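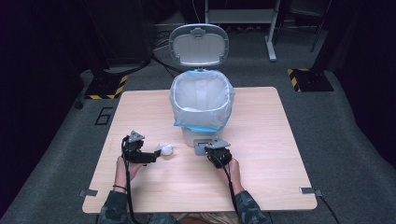 Dedis G2 hand-held gripper pair, long-term review
Posted 4/20/24

We bought the Dedis pair to replace a set of Woltilach units for tabletop demonstrations. The tasks are household ones: pick up litter, open a bin, put things away. Over 11 sessions we logged 3,407 episodes, of which 2,289 passed our filter. Most rejects were tracking dropouts on the left unit.

Weight is acceptable for a seated operator. The trigger has a short dead zone at the start of travel, so light grasps on crumpled paper need practice. Jaw width readings drifted slightly until we began recalibrating every 400 episodes.

The cables are the weak point. Both leave the rear of the body and run back along the forearm, and a two-handed reach across the table will pull on them. Clip them to the sleeve. 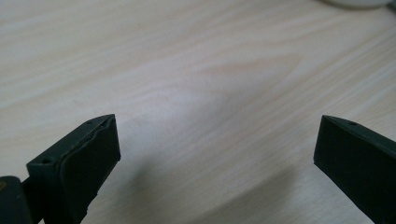

Fingers are held by small screws and can be changed without opening the body. The matte finish gave us no trouble with glare in the wrist view, even under uneven light.

Export to the Idahosa format works. The Dredetti converter drops the first time stamp of each episode and needs a patch.

Recommended for fixed stations. For mobile work, wait for a cordless version.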